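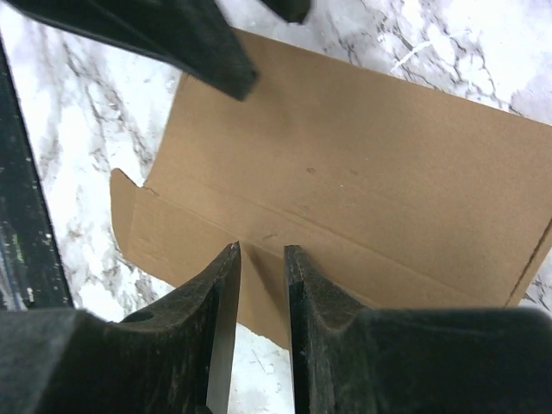
Changes to the Rosales Reading Room

Members are advised that the Rosales Reading Room will move to its winter arrangements on 01/11/2018. The room will open at 9 in the morning and close at dusk, with the exception of the evenings set aside for the lecture series. Readers who wish to consult the parish registers should place their requests at the front desk by noon of the day before their visit. Requests received after noon will be filled as staff time allows.

The change follows the review of opening hours that was carried out in August. Members who wrote to the Society during the review asked above all for longer mornings and a quieter space for the study of maps. The large table at the north end has accordingly been reserved for maps and plans, and general readers are asked to use the desks along the windows.

The Prikbridge Ledger

The Society has completed the transfer of the Prikbridge ledger to its permanent collection. The volume was begun in 1859 and records the tolls taken at the old river crossing, together with notes on repairs, the state of the road and the names of carriers who held accounts with the toll keeper. Several pages at the back were used for household sums and a recipe for harness polish, and these have been kept in place.

The binding is weak at the spine and the ledger will not be issued to readers in its original form. A typed copy has been prepared by Dulce Bañuelos, who has also supplied an index of family names. The index includes spelling variants, as the toll keepers were not consistent in this respect. The Stamo family, for instance, appears under four different forms in the first half of the volume alone. Readers who find an error in the typed copy are asked to note the page and line on the correction sheet kept with it, and to leave the copy itself unmarked.

Permission to reproduce pages from the ledger must be requested in writing. Members engaged in private family research will not be charged. All other applicants should ask at the desk for the current schedule of fees.

Lectures

The winter series will consist of 2 lectures, both held in the Reading Room. The first will consider the toll roads of the district and the disputes that accompanied their closing. The second will deal with the Proller mill and its tenants, and will draw on letters recently placed on deposit with the Society. Admission is free to members. Guests may attend for a fee of 12 dollars, payable at the door.

Seats cannot be held after the start of a lecture. Members who require a place near the front, or who need help with the entrance steps, are asked to inform the desk in advance.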